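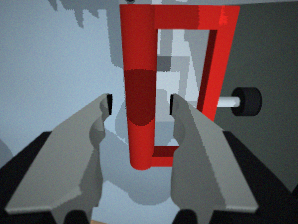 Fig. 1. A red rectangular frame, open at the center.

Session 4: What a frame does to a number

Last week we covered averages. Today is about framing, the claim that people make different choices depending on how the same fact is worded. You have probably met it in a podcast or an airport book. My aim is to get you to believe a bit less of it than you do now, without throwing it out.

The basic claim

Tell one group that a treatment saves 90 of 100 patients. Tell another that 10 of 100 die. The first group tends to like the treatment more. This is the textbook case, and in one form or another it has held up fairly well.

The trouble starts when the result gets stretched. "Wording can shift answers on a survey" becomes "wording controls what people do," and then someone is selling a workshop.

The Sorkivville water letter

Read the two-page summary in your packet before going on. The town of Sorkivville mailed 3,571 households a letter asking them to cut summer water use. Half the letters talked about money saved, half about money lost. The town reported that the "loss" letter worked better and Prarnvham's neighbor council copied it the next January.

Things I would want to know first:

Who was measured? Only 524 households sent back the meter card. People who send back meter cards are not like people who don't.

Measured how? Residents read their own meters. Iulian Bratu, who ran the follow-up, got utility readings for 270 of the homes and the gap between the two letters mostly went away. His note is in the packet, on the back of the page everyone skips.

Compared to what? There was no group that got no letter. So even if both halves used less water, a rainy June would do the same thing.

Was the wording the only change? No. The "loss" letter was also shorter and had the dollar figure in bold. Call it framing if you like. I would call it a shorter letter.

A better attempt

Zofia Jakubowski's classroom study had only 168 people in it, but she wrote down her prediction beforehand and stuck to it. She found a small effect for unfamiliar topics and close to none where people already had an opinion. I find that easier to believe, partly because it is dull. Small studies can still fool you - one more like it would help.

Terms to know

Equivalent frames: two wordings that carry the same information. Check this yourself. "Lean" and "fatty" labels on beef often fail the test, as buyers may read something extra into the choice of word.

Emphasis frames: two wordings that stress different facts. Often mixed up with the above, and a good part of the argument in this field comes from the mixing.

Response rate: how many answered out of how many were asked. If a report leaves it out, ask why.

For next time

Read the Krajewska chapter, first half only. Bring one headline that claims wording changed behavior, and be ready to say what was measured and who did the measuring. Ads do not count as evidence, including the Fetier one that somebody brings every year.

Handout revised Jun 26, 2025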